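首页 > 教程 > 仿真演示 > 开放日跟练

Werkus 开放日的仿真厨房，回家怎么接着练

六月的开放日我在 Woker 展台前站了一下午，看 Ignacio Iturra 带大家操作虚拟厨房里的机械臂，越看越上瘾！下面是我照着他的讲法整理的步骤，装好 Pereyra 就能跟着做。

第一步，载入厨房场景，随机种子填 302，和现场一致。

第二步，打开两类视角：外部视角看整条手臂，腕部视角看夹爪前方。Ignacio 建议新手先只盯外部视角，等手感稳了再切换。

第三步，手臂速度调到 30，先慢慢转肘关节，感受一下它离台面有多远。 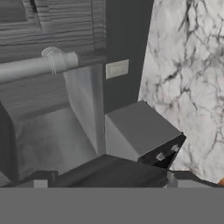
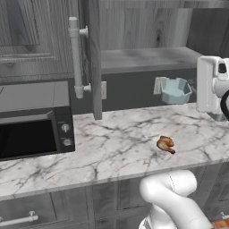
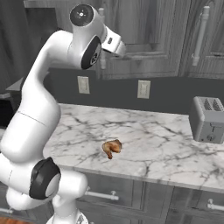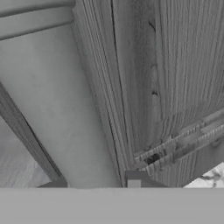
仿真厨房画面：第二、三张为外部视角，台面上有一小块熟食；第一、四张为近景，底部可见夹爪。

第四步，练习靠近柜门。贴得近的时候，腕部视角里几乎全是木纹，很容易分不清方向（我第一次就转晕了），这时回到外部视角看一眼再动。

第五步，保存轨迹再回放。我录的那段有 267 步，回放时才发现中间绕了好大一圈，删掉重录，痛快多了！

想加点难度，可以把种子换成 99，再从第三步走一遍。轨迹文件记得存到 Zameck 文件夹，软件默认从那里读取。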